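Proving dough in a cold house
Home Baking > Bread and Rolls

parvaneh_e
Thursday, October 14, 2004
Hello all, long-time reader and finally brave enough to post. We moved in July to a lovely old house that is, now the evenings are drawing in, absolutely perishing, and my poor bread has gone from cheerful round loaves to something you could prop a door open with. I use 500g strong white, a sachet of yeast and a bit of honey, same as ever. It just sits there and sulks. Do I need more yeast, or is it simply a matter of waiting?

Nana Bonsu
Welcome, Parvaneh! Please don't add more yeast, my love, you'll only end up with a loaf that tastes of beer. Wait for it. My kitchen is cold from now until Easter and I give the first rise 2 hours at the very least, often longer if I'm out in the garden and forget. I put mine on the table well away from the back door, with a towel over the top. 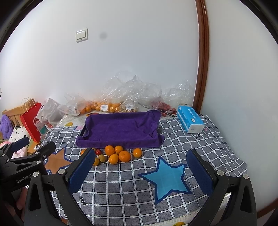 How do you know when it has risen enough? Press a floured finger in gently, and if the dent fills back slowly and leaves a little dimple, it's ready for the oven.

ekrem_t
Sorry Nana, I have to disagree about the towel. It sticks, it dries the top out, and then you're picking fluff off your supper. Oiled cling film every time, and in the oven with just the light on. Mine is done in 45 minutes - a bit longer for wholemeal.

Nana Bonsu
Well, Ekrem, I've been baking since I was a girl and I've not eaten any fluff yet! Flour the top well and it won't stick. And a quick rise has no flavour to speak of, I'm afraid.

Abbas S
I think you're both right, depending on the day. For a plain tin loaf I'm with Ekrem, but for anything I want to be proud of I leave it overnight in the larder and shape it in the morning while the kettle's on. Parvaneh, do check your water too. Mine was much too cool for years and I blamed the flour!

parvaneh_e
Oh, thank you all so much, what a kind lot you are. I'll try the slow way on Saturday and Ekrem's oven light on Sunday, and let my husband be the judge (he'll eat either).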